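Cable management and other prerequisites

April was supposed to be the month our student team started on policy training. It went to the desk instead.

Some background for anyone who hasn't read the earlier posts. Our entry for the Girkach student challenge is a single arm, one desk, and a fixed list of 17 pick-and-place tasks. We call the software Hovard. It takes images from two viewpoints, one fixed at the side and one at the wrist, plus joint positions, and outputs the next short stretch of motion. The network is small and not very interesting. Most of the work so far has been in getting the two image streams and the joint log to agree on what time it is.

In the first round of recording we kept 49 runs and threw out 27 of them. The cause was almost always the same. The wrist images were arriving late against the joint log, by an amount that changed every time the process restarted. I had been correcting for it with a constant, which works right up to the first restart. The fix was to stamp each image on arrival with the same clock the joint log uses and to drop the constant. It took an afternoon to write and most of two weeks to admit it was needed.

Before recording again I went over the workspace from both viewpoints with the gripper closed.
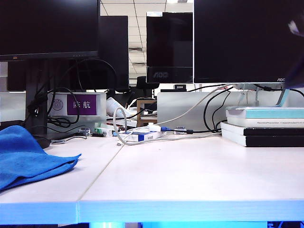
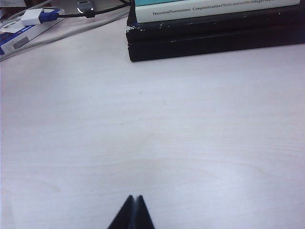 Desk layout

The rules ask for a working area that stays the same between runs, and leave the rest to the team. We put everything fixed along the back: power strip, cables, the books under the monitor stand. The front is for the task objects. The thick grey cable is the one item I would still like to move. It is nearly the same color as the desk, and in the wrist view it is hard to pick out from the surface at low resolution. I haven't found a route for it that doesn't pull on something else.

The books stay. Theoretical Neuroscience has a high-contrast spine and is heavy enough not to drift, so I use its lower edge as an alignment check. At the start of a session I send the arm to its home pose, save one wrist image, and compare it against a reference. If the edge is off by more than 2 pixels, I redo the home calibration before recording anything.

Gripper zero

The other change is to how we define closed. The old script drove the fingers together until the motor current rose and called that zero. It gave a slightly different number every time, depending on how fast the fingers were moving at contact. The new one closes slowly, stops at a fixed current, backs off, and repeats. I take the median of the repeats. The spread is now smaller than the encoder step, so I have stopped looking at it.

Still open: the Taviseck logging tool writes its index only on a clean exit, so a crash costs the entire session. I have a patch that writes after each run and need to test it with both streams going. After that we record all 17 tasks again from the start, with the monitors off.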